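Search tickets, guides and parts Search

Ticket 1569 – White table covering moves and the small basket slides with it
Status: waiting for customer
Product: Lusine table covering, plain white, matt
Opened by: Kiyoshi Nishimura
Opened on: 30 December 2024

Hello,

I bought the Lusine covering from your shop in Celanstead for the sorting table in our hobby room. I use the table to put small things in order, mostly buttons and sewing clips, which I keep in plastic baskets. The covering looks good and it is easy to wipe, but it does not stay in its place. When I push a basket across it, the covering goes together with the basket, a few millimetres each time. After one evening it is clearly not straight any more along the left side.

What I have tried until now:

1. I washed the back side with warm water and a little soap and let it dry for one night. It was better for one day, then the same as before.
2. I turned the covering by half a turn. No difference.
3. I put two strips of Peleck tape under the corners. The corners hold now, but the middle makes a small wave when I push.
4. I changed the heavy basket for a light one. The wave is smaller, but it is still there.

I did not try glue, because the table is not mine alone and I would like to take the covering off again later.
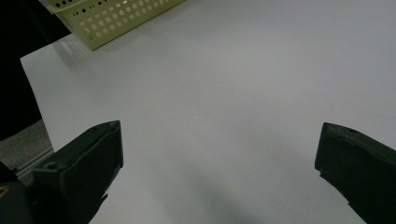
Can the covering be cut to a smaller size at home?

Use a sharp knife and a metal ruler, cut from the front side, and leave 8 mm more than you need for the last trimming.

Reply from Amano support desk

Dear Kiyoshi Nishimura,

Thank you for the clear list. The wave in the middle usually means that there is still some air under the covering. Please take off the tape, lift one long side completely and lay it down again slowly, while you press with a dry cloth from the middle to the outside. Then leave the table without any load until the next morning.

If it still moves, we can send you the thin grip mat for this size. Please tell us the length and width of the table top in millimetres.

Reply from customer

Thank you. I did it with the cloth and waited until the morning. The wave is gone, but the left side still moves a little when the basket is full. The table top is 2,000 mm long. I have to measure the width again – my first number was taken together with the edge and I think it is wrong. I will write it here in January, when I am back in the room.

Note from support: grip mat put aside, not sent yet. Width is missing.

Related tickets
Grip mat smells strong after unpacking
Peleck tape leaves marks on a white surface
Which knife for cutting the Lusine covering
Small basket has a sharp rim

We use cookies to remember your open tickets. Accept Settings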